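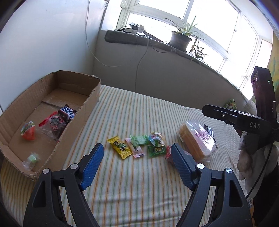 Why would you pack snacks on the bed, a reader wrote in after my last box post, when there's a perfectly good kitchen counter? Fair question! My counter has a toaster and a drying rack on it, and small candies love to roll behind both. On a bed I can spread everything out, see what I've got, and stay put while I work. Pull the sheet tight first or the little stuff slides into the dips.

So, how I pack a snack box. Start with a plain brown cardboard one. Mine had ragged low edges, and I really don't care, because it never goes in the mail. It rides to Gerora in the back seat (40 minutes if the bridge is up) and then lives on a shelf. If you're shipping yours, get a box with proper flaps and check the size limits before you fill it.

Step 1. Empty the box and tip out the crumbs.

Step 2. Lay out every snack in one layer. Put the big things to one side: bread, bagged stuff, anything that squashes.

Step 3. Look for dates and turn the wrappers so you can read them. Anything with less than a month left goes in my "eat now" bowl. This is my favorite step, for obvious reasons. 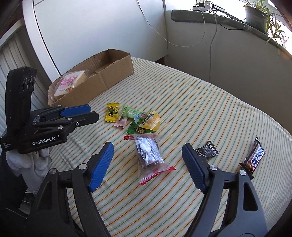
Doesn't the chocolate melt, Altier asked in the comments, and yes, it can. I keep chocolate bars like Snickers for last and tuck them on the side away from the car window. In July I skip them completely and bring more hard candy.

Step 4. Decide about the bread. A bagged loaf wants one end of the box to itself, with nothing heavy on top. I used to put it in last, perched over everything, and it slid off at every turn. Now it goes in early and the small packets fill in next to it. A wrapped pastry gets the same treatment.

Step 5. Drop the loose candies in by the handful. Don't fuss over rows, they'll shift anyway. If you have a lot of tiny ones, put them in a zip bag so they don't hide under the bottom flap (I've found some very old ones down there).

Step 6. Give the box a gentle shake. If things rattle, tuck in a dish towel.

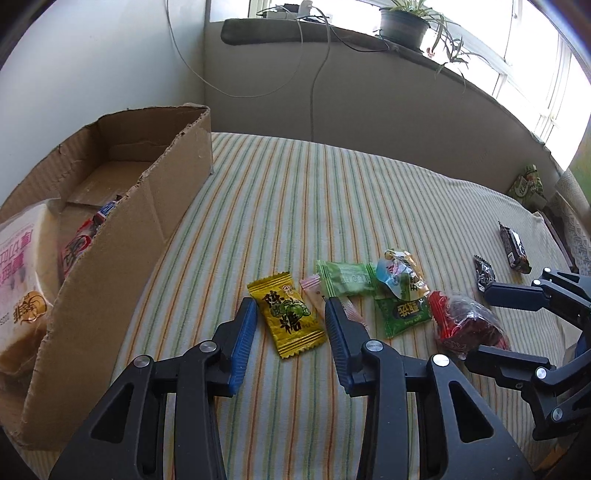

On the bed, February

The bread is in at one end of the box! The whole job took me 20 minutes, including a break to eat a yellow candy. Next time I'll bring a second loaf.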